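About us

Jultton is a small furniture workshop and we make tables. Kitchen tables mostly, a fair number of desks, and every now and then a long one for a village hall or a school dining room. Tables are what we like making, so that's where we've stayed!

We started in a rented unit behind a tyre fitter's, with one bench, a second-hand planer and an order from a cousin who wanted something big enough for Sunday lunch. That was 11 years ago. There are 4 of us now, and we have a proper workshop with tall windows down one side and a drying room at the back that is warm in January and very popular.

We love pale wood. There, we've said it. Dark tables can be beautiful and we'll happily make you one, but a light top does something lovely to a kitchen, especially a north-facing one, and it shows off the grain in a way that never gets dull. Some boards have lines so straight and close they look combed. Others open out into big arches, or go wavy for no reason you can see from the outside of the plank. We spend a long time shuffling boards about on the floor before anything is glued – there's usually a bit of arguing – and the top is only settled when everybody has walked round it and stopped moving things.
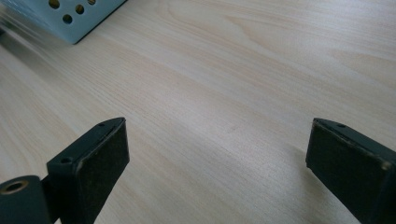

Will my table look exactly like the one in your showroom?
It will be the same shape, size and finish, but the grain will be its own, as every top is cut from different boards. If you'd like to choose, come in before we glue up and we'll lay the boards out for you.

We make three tables as standard. The Gumulov is the big one, with square legs and a drawer at each end for the things that otherwise live in a heap by the fruit bowl. The Ito is narrower and lighter, good for a flat or as a desk, and two people can get it up most staircases with the legs off. The Tsao is round. It took us far longer to get right than the other two put together, and we're still rather proud of the way the legs meet underneath, where only children and dogs will ever see it. All of them can be made to your own measurements.

Our usual finish is a hard wax oil in matt or satin. We put it on thinly, leave it, rub it back and do it again. It lets the wood feel like wood, and it can be patched at home with a cloth and a small tin, which we send out with every table along with a sheet on looking after it. Wipe up spills, use a mat under hot pans, keep scouring pads well away. A pale top will mellow a little over the years, so move the fruit bowl now and again or you'll have a ring where it stood.

We also mend tables, ours or anybody else's. Wobbly legs, split ends, scorch marks, tops that have been under a leaking plant pot since last March – bring them in, or send us a few photos first if it's a big one. Repairs are some of our favourite jobs, and you learn a lot from taking apart something made before you were born.

The showroom is at the front of the workshop and the kettle is next to the door. Bring your room measurements, and a chair if you have one you want to keep, so we can check the height with you sitting at it. A new table normally takes 20 weeks from order to delivery. We bring it ourselves, put the legs on and take the blankets away with us.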